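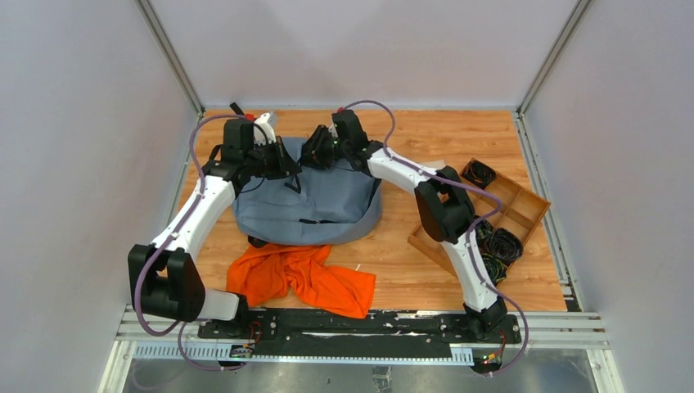
Progress report to Monti, Packing Trials Program
Prepared by Ametik, Wolport site
Reporting date: 12 September 2024

1. Status
The project remains within its approved budget. Of the 1,021 two-arm packing runs planned for this stage, 795 have been completed and 742 of those were accepted. Work was paused for a short period after the fault set out below, and the schedule has been revised to suit.

2. Fault on the left arm
During a bag-handling run, the left gripper failed to release when told to. The right arm had already begun to lift, and the two arms pulled against each other through the fabric until the operator pressed the stop button. No one was hurt. The enclosure was closed at the time, as the site rules require.

Arturo Cocco led the review. He found that the gripper cable had been tied too tightly at the elbow when it was replaced in April. With the arm at full stretch, the cable was strained and the release signal dropped out.

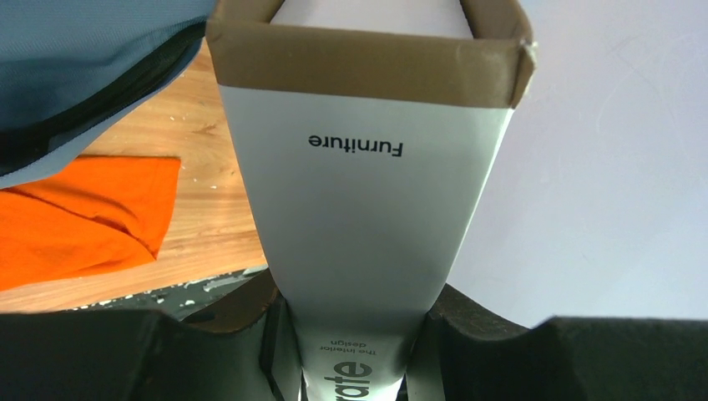 The review then looked back through the run logs and found 16 earlier cases of the same signal loss. In each of them the signal came back before the next move, and the software recorded the run as normal. This was a weakness in our reporting as well as in the wiring, and we should have caught it sooner.

3. Corrective action
Both gripper cables have been re-routed with more slack. The control software now halts both arms if either gripper does not confirm its state — previously only the affected arm was halted. Widad Moussa has rewritten the daily check sheet so that each arm is moved through its full reach before work starts. Trials with bags, cloths and boxes have resumed at reduced speed.

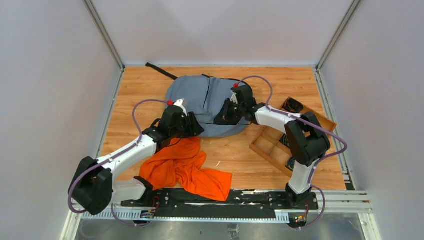
Will the fault delay delivery to the Broltstead site?
We expect delivery to move back by two weeks. The added time is for repeat runs at full speed, and no further funding is requested to cover it.

4. Next period
The remaining runs will be completed under the new halt rule. A spare set of gripper cables is on order, and the stop button test will be repeated with Monti's safety adviser present.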